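**4. Results and discussion**

We compared two ways of training the basket detector used by the Cekex arm. The first used single wrist camera images labelled by hand. The second used the same images, but with the rim of each basket traced as a separate line. Both detectors were trained on 1622 images collected in January at the Ardale lab.

The rim method found the correct grasp side in 79 per cent of the test images. Whole-basket labels did worse, mainly where one basket covered part of another. The detector then tended to join both into one shape and place the grasp point in the middle — a poor place to close the fingers.

Colour helped less than we expected. Dark weave hides its own gaps, and a brighter basket behind can show through them.
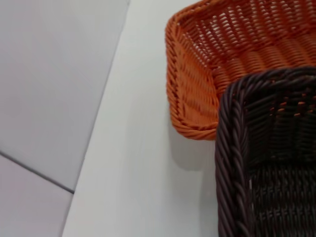

*Figure 2. Wrist camera view of an orange and a dark brown woven basket overlapping on a white surface.*

Shadows on the white surface were sometimes labelled as basket by both detectors. We did not correct for this. Baskets only partly inside the image were kept in the test set, as the Brullen planner has to deal with them too.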